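Hovamura opens simulated workshop program at Imidville

Hovamura has begun a new program at its Imidville centre to gather examples for a system that will learn to handle parts and tools. The work is carried out in simulation, with operators guiding a computer-rendered gripper through short storage and retrieval tasks. Recording started in May and will continue in 2 stages.

The first stage calls for 600 completed examples across 28 workspace layouts. Operators work in teams of five and follow a written task sheet, but they are free to choose their own approach to each compartment. Conceição Godinho, who leads the program, said this freedom was deliberate.

"We want the system to learn from people who solve the same problem in different ways," Ms Godinho said. "A slow, careful approach is as useful to us as a quick one, provided the task is finished and properly labelled."

Lighting and the colour of surfaces are varied between layouts – a practice the centre adopted after its earlier Frade trials, when examples recorded under even light proved too much alike. Unsuccessful attempts are kept in a separate set for later study.
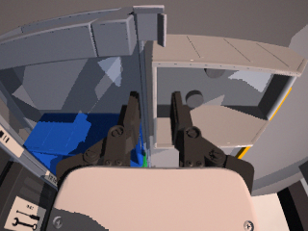
Each example is checked by a second operator before it is added to the collection. Nuno Simões, who is responsible for review, said the most common fault was a label that did not match the task performed. Such examples are returned for correction.

The second stage will be organised jointly with Brutwood and will introduce longer tasks made up of several steps. Hovamura expects to publish a summary of the first stage once review is complete.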